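Soddale Community Rooms
Gallery: the big table

Posted 2 Jan 2026

The main room at Soddale reopens in March and most of the furniture is now in. We have had more questions about the large table than about anything else, so it has a page to itself. Photos of the chairs and the kitchen will go up on the Clodska page when they are ready.

The table came from Kandance, who were clearing a showroom, and we paid £138 for it including delivery. A new one of the same size from Lobo was £949. It took two trips to get everything through the side door, as the ramp at the front is only good for loads up to 80 kg.

It will be used for the Tuesday lunch, the sewing group and anything else that needs a big surface. Groups can book it by the half day. The charge is £40, with tea and coffee included. Please bring cloths or boards if you are using glue, paint or irons, and mats for hot dishes. Wipe spills up straight away and use a damp cloth only, no spray cleaners.

Please take your rubbish with you when you go. There is a bin by the kitchen door and another in the porch.

If you want to see the table before booking, the room is open on weekday mornings until noon. Ring the bell at the side door. Click on a picture for the larger version.

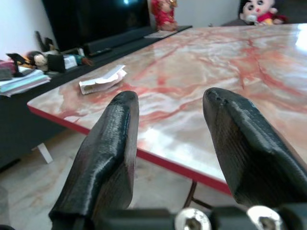 The marble-patterned top in cream, pink and brick red, with its bright red edging. One paper wrapper still to go in the bin.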